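Robot Teleoperators Wanted (Part-Time, On Site)
Kotden Robotics — Household Tasks Group
Posted Tue 11 June

Do you like working with your hands? Are you patient, steady, and a little bit stubborn when something won't go where you want it to? Then we'd love to hear from you!

We teach robots to do chores, and we do it by having people drive the arms. You sit at the control station with a leader arm in each hand, watch the screens, and do the task the way you'd do it at home. The follower arms copy you while the system records every joint and every camera view. Each finished run is one demonstration. Our last project, Flasar, ended with 2,369 of them, and the next one, Khunthong, needs a lot more, so we're adding operators before the start in August.

What you'd be doing

Most of the work is tabletop work with two arms. You'll pick things up, move them from one side to the other, and put things into containers and take them out again. You'll repeat the same task many times with small changes in where everything starts. Between runs you reset the table by hand and tag the last attempt as good, partial or bad. We keep the bad ones too, so please don't feel you have to hide a fumble.

A shift is three hours, with a break whenever you want one. It takes most people a few shifts before the arms feel natural. The first time you line up both grippers without thinking about it is a great feeling — people tend to yell across the room.
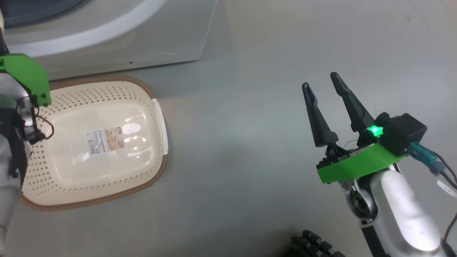 Do I need to know how to code?
None of the operator work involves code. You start and stop each recording with a foot pedal and do the tagging on a simple touch screen. If you're curious about the training side, the engineers are happy to show you.

Who we're looking for

You should be 18 or older and able to sit and use both arms comfortably for a full shift. Left-handed operators are very welcome. Glasses are fine. Experience with games, sewing, model building, dental work, kitchen prep or heavy equipment tends to carry over well, but we've also hired people with none of that who turned out to be excellent.

You'll need to be okay with repetition. Some afternoons are 40 runs of one motion, and the fortieth should be as careful as the first.

Pay and practical details

Training shifts are paid at the same rate as regular ones. We'll tell you the rate in our first reply, before you spend any time on a tryout. You choose your shifts a week ahead. Uvex safety glasses are provided for anyone resetting a table, and long hair has to be tied back near the arms. Street parking is free and there's a bike rack by the side door.

How to apply

Send a short note to Apinya Srisuk, operator lead, through the contact form on our careers page. Tell us which days usually work for you and one thing you're good at doing with your hands. A resume is optional. If it looks like a fit, we'll invite you in for a paid one-hour tryout at the control station, and you're welcome to bring questions.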